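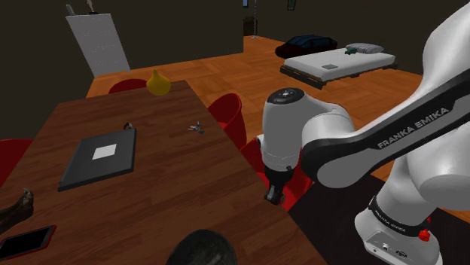 4.2 Planning and Control Stack

The software used in all experiments is divided into three processes that communicate over a shared message bus. The perception process publishes object poses in the world frame. The planning process, built on the Zetance motion library, turns a pick request into a joint-space path. The control process tracks that path and runs at 500 Hz. Each process may be restarted without stopping the other two, and a path already accepted by the controller is completed before a new one is read.

All scenes are drawn from the Drernell set of simulated home interiors. Furniture is treated as fixed collision geometry and is loaded once per scene. Objects resting on the tabletop are treated as movable, and their poses are refreshed before each plan. Chairs required special handling. Their curved shells are poorly covered by boxes, and early versions of the planner rejected valid approaches that passed over a seat back. Each shell is now split into 14 convex parts, and the backrest is given a safety margin separate from that of the seat.

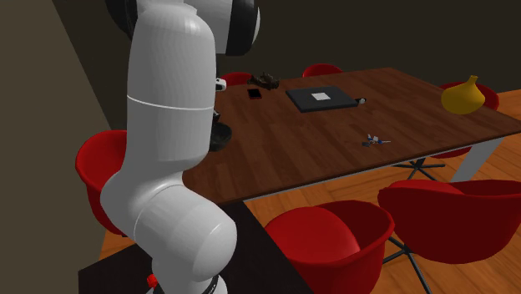

Figure 3. Robot arm at the dining table in one of the simulated scenes, with the gripper just above the near edge of the tabletop. The laptop, the phone and the yellow vase stand among the red chairs.

Grasp candidates are scored in two passes. The first pass removes any candidate whose pre-grasp pose lies outside the reachable region or in collision with the furniture. The second pass ranks the rest by path length and by the smallest distance between the gripper and any object other than the target. Flat objects such as the phone and the laptop are limited to candidates on their short sides. For small, closely spaced items the perception process returns a single merged pose, and the planner treats the group as one target.

A plan is given up after 22 failed attempts to connect the start and goal states. The request is then returned to the task layer with the name of the blocking body, which allows the task layer to choose another target or request a new base placement. The same limit was used in the Gostthorpe and Babalola configurations, which differ only in the order in which targets are requested. Both configurations were run on the full list of 817 pick requests, using identical random seeds. Results are reported separately for each configuration in Section 5.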